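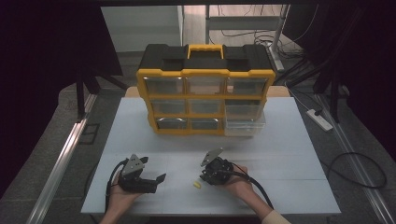
## Ticket: Cotar label printer prints blank every second label

**Opened by:** Agnese Laur, small parts store, Katcombe
**Assigned to:** Harpreet Arsenault
**Status:** waiting for parts

### First report

Good morning. We are making new labels for the drawer organizers in the store, and since Thursday the printer gives one good label, then one blank, then one good again. I have sent a job of 15 labels and it used twice the tape. The printer does not show any error and the light stays green. Before the software update in June it worked well.

What I already tried:

- switched off, waited, switched on
- another cable from the computer
- a new roll of tape, from the same box as the old one

### Reply, Harpreet

Thank you for the clear report. Please tell me two things. Which label length is set in the program, and which length is written on the roll? Please also print the settings page: hold the feed button until the light blinks, then let go.

### Reply, Agnese

The roll says "short, gap". In the program I found "continuous". I changed it to "gap" and saved, but when I open the program again it says "continuous" as before. The settings page came out correct, without blank parts.

Suqin Jiang has the same model in the office, with the same rolls, and her program keeps the setting. She did not install the update yet.

### Reply, Harpreet

Then the printer itself is probably fine and the template is overwriting your choice. Please do this in order:

1. Close the label program on all computers.
2. Rename the folder "Templates" to "Templates_old".
3. Start the program and make one new label by hand. Do not import.
4. Set the media to "gap" and run calibration.
5. Print 6 labels.

### Reply, Agnese

Done at 10:40. All 6 are good and there is no blank between them. After a restart the setting is still "gap". But the fifth label has a thin white line through the text, and when I look at older labels I see the same line there. I cleaned the print head with the pen from the kit and the line stays.

### Reply, Harpreet

The line is a separate fault, a worn spot on the head. I ordered a new head from Brorneck today. Until it comes you can move the text a little lower, so that the line passes above it. Please do not copy the old templates back, make them new when you need them. I keep the ticket open until the head is changed.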